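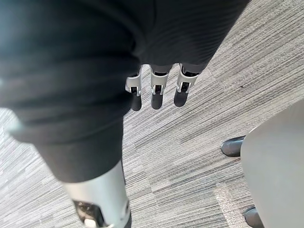

Never hang a knit, Leanne Garside was saying on the speakerphone, you'll get shoulders on it like a bat, just lay it on the floor and fold it there, the floor is the biggest table you own.

So Letay laid it on the floor. She loved this! She had been dreading the closet for weeks and now she was on her knees on gray carpet with black knit spread out in front of her, and she couldn't imagine why she'd put it off.

"Which one is it?" Leanne asked.

"The black one."

"Letay, they're all black."

"The ribbed one. The soft one. I wore it to Carol's thing in Puvembridge, with the terrible soup."

"Oh, I love that one," Leanne said, and Letay could hear her pull out a kitchen chair and sit down. "Is that going or staying?"

Letay smoothed out a crease with the side of her hand and another one came up next to it. The move was Saturday. The new apartment had one closet, narrow as a phone booth, and Darren had already claimed the hooks behind the door for his rain gear. He had been very nice about it. He had also bought nine flat boxes from the hardware store and stacked them in the hall with the tape on top, and every time she went to the bathroom she had to turn sideways.

"Staying," she said. "Obviously staying!"

"That's what you said about the yellow coat."

"The yellow coat is magnificent."

"You look like a school bus in it."

"A magnificent school bus."

She brought one side in toward the middle, then the other, and patted it all down. It was a good fold. She sat back to admire it and it slid open at the bottom, lazily, the way a cat gets off a chair. She laughed so hard Leanne wanted to know what had happened.

"It won't stay folded."

"Did you do thirds?"

"I did something."

"Thirds, then in half, then leave it alone. You're petting it, aren't you?"

She was petting it. It was hard not to. Her mother had bought it for her the May she started at the library, from a shop that smelled of cedar and floor wax, and had stood behind her at the mirror tugging at the back of it as if Letay were six. The lady at the register wrapped it in so much tissue that it rode home on the bus like a wedding cake. Letay had saved the tissue for years. She'd found it this morning, in fact, at the back of the shelf, under a beach towel and a board game with no board.

She got up – her knees cracked, both of them – and went to get it. The paper had gone soft as cloth. She spread a sheet on the carpet, did the thirds, did the half, and rolled the paper around the whole thing before it could change its mind.

"Got it!" she said.

"Thirds?"

"Perfect thirds. You'd cry."

"I might," said Leanne. "What's next?"

Letay looked at the bed, where the rest of the closet lay in a heap with sleeves hanging off every side. Behind her Darren was coming down the hall with a box, bumping it along the wall, asking if she was ready for this one.

She took it from him and set the tissue bundle at the bottom, all by itself, with so much room left over. Then she reached into the heap up to her elbow and pulled, and out came something yellow.

"You're holding the coat," Leanne said.

"I'm not saying anything."

"I can hear the lining."

Letay put it on over her T-shirt, did up every button, and went looking for the tape.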